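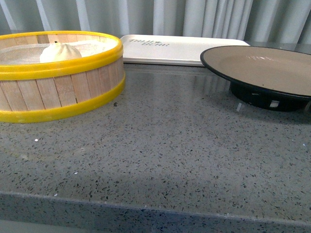 A bamboo-style steamer on the counter, with a single bun on the cloth.

Steam is for the cooking, not the serving

September 3, 2022
By Nestor Barredo

There is a habit in restaurants, and now in home kitchens, of carrying the steamer to the table. The lid comes off, everyone gets a faceful of steam, and people reach in with chopsticks or fingers. I think it is a bad habit, and I would like to see more people put their buns on a plate.

I cooked at Etomine for long enough to have opinions about this. We sent out baskets all evening, and on a busy night in May we once did 304 of them. They came back with sauce on the slats, chilli oil in the joints and bits of napkin stuck to the cloth. Wood takes in whatever you spill on it. You can scrub a steamer, but it will still smell faintly of last night's vinegar, and the next batch of plain buns will have a little of that smell too.

The second problem is the bun itself. A plain white bun is at its best a few minutes after the heat goes off. The skin firms up slightly and the inside stays soft. Leave it sitting in the basket with the lid on through a long conversation and the bottom goes tacky. Then it sticks to the cloth and leaves half its base behind when you pull it up. I have watched people blame the flour for that, or the yeast. They would have done better to take the buns out sooner.
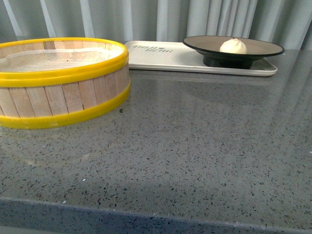
A plate also lets you see what you are eating. A white bun shows up well on something dark, and a plate with a foot under it lifts the food a little, so even one bun looks as if somebody meant to serve it. I don't think this is fussy. We do it for cake without a second thought, and a decent bun takes as much work as a sponge does.

I know the argument on the other side. Grurnitz, the noodle place near the station, serves everything in the basket and has done for years, and their regulars would complain if it changed. A friend who works there says it keeps the food warm and saves on washing up. The first part is true if people eat quickly. The second I doubt, having washed a good many baskets. A plate goes through hot water and comes out clean. A basket has to be brushed, rinsed and stood on its side to dry, and if you put it away damp you will find spots on it by the end of the week.

Then there is the money. Pichler, where I buy most of my kitchen things, had a steamer set in the window this summer for over 176, with serving mats and a stand so it could sit in the middle of the table. The food would taste the same out of a basket at a fraction of that, with a piece of clean cloth in the bottom and any tray you already own. Spend the difference on flour.

I make one exception. Soup dumplings tear if you move them, and they should be eaten where they were cooked. Somen does them well and I would not ask for a plate there. But a bun is a sturdy thing. You can lift it with tongs or with your fingers if you are used to the heat, and it will travel the short way from basket to plate without coming to harm. Rinse the cloth while the buns cool and hang it somewhere airy, and leave the basket open on the counter until it has dried through.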